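News > Politics > Local > Interviews

"I did not come to the party to be quiet"

14 comments | 1,351 shares

Yesenia Llanos asks for the table near the door, so that she can see who is coming in. It is Friday, a little after eight in the morning, and in the next hour four people stop to shake her hand. One of them tells her that he will never vote for her. She thanks him and asks about his knee.

Llanos has sat on the Nakside town council for two terms. In February she left the majority group over the plan to merge the council with that of Dandell, and since then she sits alone, on the last chair of the left row.

"People say I changed my opinion," she tells me. "Please read our program from the last election. On the second page it says that Nakside will keep its own council. I am still on the second page."

Her former colleagues see it differently. In their newsletter they wrote that she "prefers applause to work." She has read it, and she speaks about it without anger, but also without a smile.

"I was in every budget meeting. I did not come to the party to be quiet, and they knew this when they asked me."

The merger would give one council for both towns, with its seat in Dandell. Supporters promise lower costs. Llanos does not believe the numbers, and she complains that the residents received them too late.

"Almost 4,000 people signed the petition for a referendum. The answer was a letter of 2 paragraphs. If you treat people in this way, you should not be surprised when they stay at home on election day."

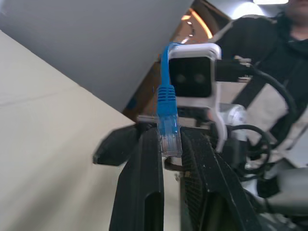

The question of Lozano Street

We come to the subject that she likes less. Three years ago Llanos voted for the sale of the old school in Lozano Street, and many of her present supporters were against it. Was it a mistake?

She takes some time before she answers. "The price was correct. The way we did it was not correct. We decided it in a closed session, and today I would vote to open the doors."

Would she also vote against the sale? "No. The roof was finished, and we had no money for another one."

She will stand again, this time on her own list, for which she needs 100 signatures. She does not want to tell me how many she has. When I ask if she could return to the majority group one day, she looks toward the door.

"They have my telephone number," she says, and goes to greet somebody.

Comments

Drimier: Good interview, but you should have asked her about the bus line. We in the north part have waited long enough.

oldmill_reader: She was right on the merger and wrong on the school. I will sign anyway.

T.K.: The letter had three paragraphs if you count the greeting.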